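Young Visitors > Learn > Travel and Borders

What Is a Passport?

A passport is a small book that a government gives to a person. It shows who the person is and which country he or she belongs to. When people travel from one country to another, they usually have to show their passports to an officer. The officer's job is to check that each traveler is allowed to come in.

The place where one country ends and the next begins is called a border. Some borders follow rivers or mountains. Others are straight lines that people agreed on long ago and drew on maps. A border can also be crossed without seeing it at all, as happens when an airplane flies over it. In that case the check is made at the airport, after landing.

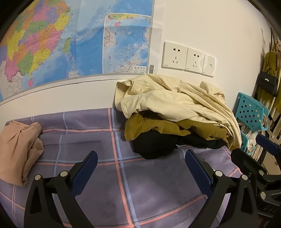

One young reader wrote to ask whether babies need passports too, and said it seemed unfair, as a baby cannot sign its name. In most countries, babies do need them. A parent or guardian fills in the form, and the place for the signature is handled in a special way. A child's passport often lasts for a shorter time than an adult's, as children's faces change quickly.

What is inside?

One page of the passport is more important than all the others. It has the owner's photograph, full name, date of birth and passport number. Many passports also hold a tiny computer chip that stores the same information. The other pages are mostly blank. They are used for stamps and for visas.

A stamp is a mark made in ink. It shows where and when a traveler entered or left a country. Some countries no longer use stamps and keep a record on a computer.

A visa is permission to visit. It may be a sticker, a stamp or an electronic record. Not every trip requires one. Two countries may agree that their people can visit each other without visas.

Passports in our collection

The Erkance Museum of Travel looks after 2,600 travel papers. The oldest are not books. They are single sheets, folded many times, on which a clerk described the traveler in words: gray eyes, a round chin, a scar on the left hand. Photographs were added later, when cameras became common.

One passport in the Kakakhel Gallery belonged to a cloth merchant who traveled between Jerar and Flirnden. It has 96 pages, and nearly all of them are filled. Merchants often had to show officers what they were carrying as well as who they were. This second check is called customs, and it still takes place today. 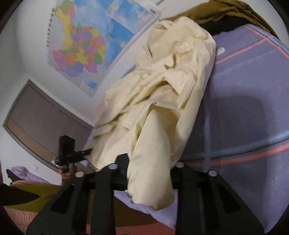 Lightweight cream-colored fabric with folds and pleats.

Words to know

Border: the line between 2 countries.
Customs: the office that checks goods brought into a country.
Visa: permission to enter a country.
Valid: still allowed to be used. A passport that is too old is not valid.

Something to try

Fold a few sheets of paper into a small book. Design a cover for a country of your own, and choose a symbol for it. Then decide what the first page should tell an officer about you.

Erkance Museum of Travel, Learning Department | Contact us | Back to top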